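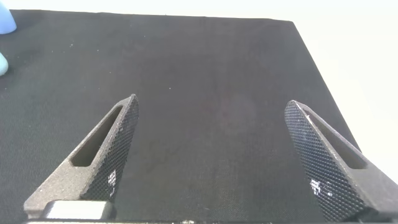 Stop Hiding the Cost of Repair

Home Opinion Letters Archive Subscribe

January 9, 2023

Dark fabric shows lint. Anyone who has owned a charcoal sofa or a black wool coat knows this, and most of us buy the next one in the same color anyway. We know what we are getting. A store that sells a dark gray couch does not have to warn us about dust, and a shopper who picks one has made a fair trade between how it looks and how often it needs a brush.

Repair is different. When we buy a sofa, a vacuum cleaner or a washing machine, we have almost no way to learn what it will cost to fix. The price on the tag tells us what we pay on the first day. It says nothing about year 6, when a spring gives out or a motor starts to smell. I think it should. Stores should have to post the price of the most common repair next to the price of the product, in type of the same size.

My own view on this was formed by a couch. I bought it from Disero for $800, which was more than I had ever paid for a piece of furniture. It was a good couch. The seat was firm, the arms were the right height for a head, and the cover held up to daily use. Then the zipper on one seat cover split. I wrote to the company and asked for a new cover. They did not sell covers. They sold the entire seat section, and with shipping it came to more than half the price of the couch.

I took the cover to Ogbonna, a small upholstery shop a short drive from my house. The zipper was replaced for $70. The work took two days, and the new zipper is heavier than the old one. I was pleased with the result, but I had found the shop by luck. I had been close to putting the couch on the curb.

The couch maker did nothing illegal, and I doubt anyone there set out to cheat me. They had decided that making spare covers was not worth the trouble. That decision saved them some money and moved the cost to me. It was a cost I could not see when I was standing in the showroom, so I could not weigh it against anything.

Compare the way we buy cars. Most people have some idea which makes are cheap to keep on the road and which are not. Mechanics talk, neighbors talk, and there are long lists of what a brake job costs on each model. A buyer who chooses an expensive car to maintain usually knows it. The market for household goods has nothing like this. People keep a car long enough, and spend enough on it, that the information gets around. With a toaster or a desk lamp the sums are too small for anyone to write them down, though over a lifetime of toasters they add up.

The usual answer from manufacturers is that shoppers do not care. They say that people want a low price and a new color, and that a repair label would be ignored. Some people would ignore it. People ignore the nutrition panel on a box of cereal too, and we still print it, and a fair number of us read it. I read it more now than I did when I was 25. A label does not need every shopper. It needs enough of them that a company with bad numbers starts to feel it.

A second objection is better. Repair prices vary from town to town, and a company cannot promise what a local shop will charge. I accept that. The label could give the price of the part alone, and say whether an ordinary person can fit it with ordinary tools. That much is fully within the maker's control. My vacuum is a Tronix, and its brush roller lifts out with two clips. I have changed it once. The one before it, a Raso, was held together with glue, and when the belt went there was no way in without breaking the shell. The two machines stood side by side in the store and cost nearly the same. A single line on each tag would have told me what I needed to know.

There is also the question of how long parts stay on sale. A cheap part is no help if it disappears after a year. I would ask for a date on the label, the last one on which the maker agrees to supply the part. If the company wants to stop early, it can refund a share of the price. I do not think this would ruin anyone. Parts for plain household goods are small and easy to store, and a maker who uses the same zipper or the same belt across a whole line will have very little to keep.

I hear it said that people used to fix things and have lost the habit, as though this were a failing of character. I don't believe it. My parents fixed things when the parts were at the hardware store and the screws were on the outside. Given the same conditions, I do the same. Last May I replaced the hinge on a kitchen cabinet in less time than it took to find the screwdriver. The hinge was a standard size and the store had a drawer full of them.

Some goods will never be worth mending, and a label would show that too. If a $60 chair has no spare parts, the tag can say so, and a student who needs a chair for one school year may be happy to buy it. I have no quarrel with cheap things sold as cheap things. My quarrel is with the expensive ones that turn out to be built the same way.

Several states are looking at repair bills for electronics. Those are welcome, but most of them stop at phones and computers. Furniture and small appliances take up far more room at the dump, and I would like to see them covered in the same laws. The couch, meanwhile, is still in my living room. It needs brushing again.

Share this 70 shares 6 comments

Previous Next Back to Opinion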